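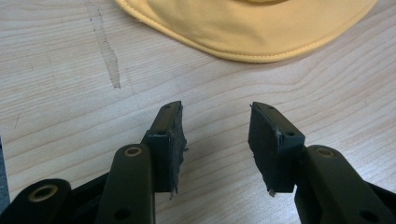 Home Notebook Bench log Materials Stores Contact

6 January 2026, workshop notebook, back room

First entry after the holidays. I was alone until lunch, then Marta Demchenko came and stayed to the end. The purpose of the day was the big work table, which was brought to us from the Wernau building in October and was never set up properly. We put it where there was space and started to use it.

Condition in the morning. The top was covered with things from before the holidays, mostly offcuts, tape, two boxes of screws with no lids and the papers of the shelf order from Sukby. I sorted for an hour. Papers went to the folder, screws to the small drawers, tape to the hook by the door. There was a cup of dried glue with a brush in it, and I threw away both. If the brush was dear to somebody, I am sorry, please take a new one from stores and write it in the list.

Level. I checked the top with the long level in both directions. Along the length it is good. Across the width it falls to the window side, enough that a pencil rolls slowly away. I first thought that the top was twisted, but when Marta pressed on the corner near the radiator the bubble moved, so the leg there does not carry its part. We turned the foot out one and a half turns and locked the nut. The pencil now stays. The floor in this corner is uneven, so whoever moves the table must repeat this work from the beginning.

Surface. I removed old tape residue with the plastic scraper and warm water with a little soap. Near the vice side the residue was older and did not come off. I tried white spirit on a small place at the underside first, waited 40 minutes, saw no change in the surface, and then used it on the top with a cloth. It works well, but the room smells and the window must be open. Gloves please. My fingers are dry now because I was lazy with the gloves.

Edges. The front edge is rough where people pull heavy things over it. I sanded by hand, coarse paper first and then finer. I didn't go to the very fine paper for the edge, it gets knocked again in one month in any case. There is one deep dent left of the middle which I didn't fill. Zyanya Escobedo asked in the autumn to keep it open until she knows if the clamp rail goes there. I don't have her answer yet.

Test piece for the finish. We have two tins, the one from Gindau and the older one without a label, which Marta believes is from the Yan delivery. Instead of trusting the memory of either of us I made two patches on a spare board:

Patch A, Gindau, thin coat, wiped after ten minutes.
Patch B, tin without label, the same way.

At four o'clock A was dry to the touch and B was still sticky at one end. I will look again tomorrow before I say something about B. The lid of B did not close tightly, so perhaps the tin is simply old. For the table top we will use nothing until the patches are judged. Until then please put a sheet of paper under anything with oil or glue.

Lamp. The light over the table was too high and made a shadow from your own head exactly where you work. We lowered it with the chain by seven links. Marta is taller than me and says it is still comfortable for her, but she must not stand up quickly. I would like to have a second lamp from the left side. There is an old one in the cupboard, its plug must be checked before use.

Where things live now. We discussed this more than the rest, and I write it so that we don't discuss it again next week.

Measuring tools go in the shallow drawer, flat, nothing on top of them. Cutters and blades go in the tin with the red lid and never loose on the table. Cloths with white spirit on them go outside in the metal bin, spread open, not folded. Half-finished work can stay on the table overnight if there is a note with it saying the name and the date. Without a note it goes to the shelf. I know this sounds strict, but in December I lost a morning by moving other people's parts in order to make space for mine.

The shelf from Sukby. The boards are 60 cm deep and I still find this too much for the wall beside the door, you hit them with the elbow when you carry a box. Marta would cut them. I would rather move the whole shelf to the other wall, but then the socket is behind it. Not decided.

Stores. We used up the sandpaper of middle grade. There is plenty of the 2000, which came by mistake and is much too fine for our work. If anyone polishes something, please use it. To order: middle grade sandpaper, a new scraper (the corner of ours is broken), cloths, screw boxes with lids. I wrote to the shop about the cloths already – the rest goes with the next order, so add yours below before it leaves.

One mistake to note. I locked the nut on the foot before checking the length direction a second time, and had to open it again. The spanner had slipped a little and the nut has now a rounded corner. It still holds. A new one would be better, I didn't find the same size in the drawer.

For tomorrow: judge patches A and B, ask Zyanya about the rail and the dent, check the plug of the old lamp, and wipe the table once more with clean water.

Added in the evening by Marta: patch B still sticky. I wrote "do not use" on the tin.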